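Speaker notes: Batter at the table
Pleswood evening food series, November
Speaker: Decha Thongdee

Slide 1. Title

Wait for people to sit. Thank Decha Kamolrat for setting up and for lending the tablecloth. Mention that we share a first name and that mail for one of us often goes to the other.

The talk runs 20 minutes, then questions. Recipe sheets are by the door, so there is no need to copy the slides.

Slide 2. Why batter

I ran the fry counter at Mudgway for a long time and most of what went wrong there went wrong in the bowl. People blame the oil. Usually the batter was too thin, or it had been mixed too hard, or it went onto food with a damp surface and slid off.

Say the number here: 669 portions in one holiday week. That was with two people mixing by hand. We had no time to fix a bad bowl, so we learned to check it first.

Slide 3. Laying out the table

Main point: bowl close to you, tray right behind it. Anything you dip has a short way to travel, and drips land in the tray. A shallow tray with a raised rim is enough. I don't care what it is made of.

Bottles and packages go at the back. If you need one halfway through, you can reach over, but you shouldn't have to move it to work.
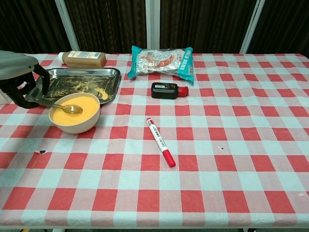 Bowl in front, tray behind, packages at the back.

Point out the yellow powder in the tray. It is thicker on the right, next to the bowl. Ask the room who dusts before dipping -- expect a few hands. Then go through dusting: thin coat, shake it, dip right away. Clumps of dry powder turn into lumps under the batter.

Also point out how full the bowl is. That is close to my limit. Any fuller and you lose some over the rim every time you dip.

Slide 4. Thickness

Spoon test. Lift the spoon, tip it, watch the ribbon. It should sit on the surface for a moment before it sinks in. If it disappears at once, add a spoonful of flour. If it drops in lumps, add water, a little at a time.

Pass the two sample cups around now. Start from the left side of the room.

Slide 5. Resting

Cover the bowl and leave it while you cut the vegetables. At Drita they skipped this and got away with it, but their batter had no wheat flour in it. Don't get pulled into the rice flour question here -- save it for the end.

Slide 6. Questions

Likely ones: can it be kept overnight, does soda water help, what about frozen vegetables. Short answers: no, a bit, thaw and dry them first.

Collect the cups before people leave. Lights are on the panel behind the door.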